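From: Faustine Caron
To: Skivetthorpe shared shop list
Subject: Re: Re: plate handling, fingers or suction?

> Suction is fine until you meet a plate with a textured face.
> What are you using for fingers, and are you still trying to
> take them by the rim?

Still by the rim, yes, because I am stubborn and because the suction cups from Lemaire cost more than my first car. The fingers are plain black blocks with ridges down the face. I have redrawn them 6 times, and version 6 looks so much like version 2 that I'd rather not discuss it.
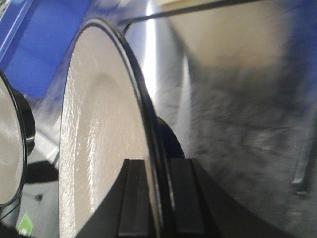
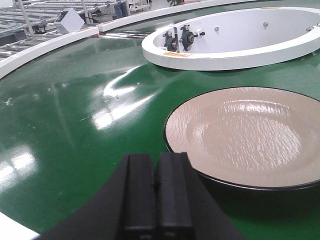
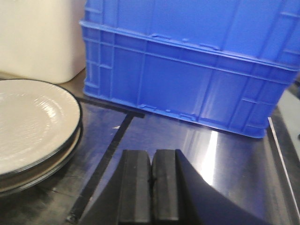

My open question is the approach angle. Sadus, which is what we call the arm on good days, wants to come in low, and low means the housing gets to the plate before the fingers do. I can tilt the wrist 34 degrees before the Vatodine controller starts sulking and throws a joint limit. Has anybody talked theirs into going further, or do I need to make longer fingers and call them version 7?

Also, whoever has the long hex keys, please put them back on the pegboard before December.

Faustine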